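Visit report: Wonberg stone yard and finishing shop, open day
25 Feb 2023
Written up by Periklis Tsoukalas

Access was by the north gate. Visitors were taken through in groups of 16, with ear protection issued at the door. Our group was led by Mebrat Tefera, who runs the cutting floor. Otakar Urban joined us for the finishing section.

Slab store
Slabs stand on edge on A-frames, sorted by block number so that consecutive cuts stay together. The yard held 3348 slabs at the last stock check in December. Tefera explained that a customer who needs two pieces to meet at a corner should reserve neighboring slabs from the same block. A match picked later from another block seldom works, even under the same trade name.

Cutting floor
There are 4 bridge saws, one of them down for a spindle change during our visit. Water from the saws drains to a settling pit, and the sludge is pressed into cakes before it leaves the site. Blade wear is logged per shift on paper. Guangming Cui asked about feed rates for marble against granite. The answer was that marble cuts faster but chips more at the exit side, so the operator slows down for the last stretch.

Sink cutouts are made with rounded inside corners. Square ones crack in transport - the shop no longer accepts drawings that show them.

Finishing
Polishing runs through a series of pads from coarse to fine. A honed finish stops before the last pads. Urban recommended honed marble for kitchens, as acid marks show less on it. Sealer slows staining but does nothing against etching from lemon juice or vinegar. He wipes it on, waits, and buffs off what is left.

Finlay Lamont asked about veining near seams. The shop lays paper templates on the slab and moves them until the busier areas fall away from the joint. Fine, scattered veins give more freedom here than broad bands do.

White marble countertop with thin grey and black veining:

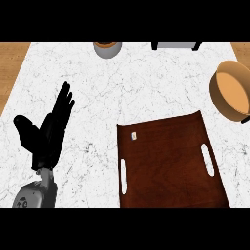
Practical notes
Parking is limited to 3 spaces by the office. The tour involves standing throughout, and the cutting floor is wet, so boots are advised. Sample offcuts can be bought at the desk, cash only.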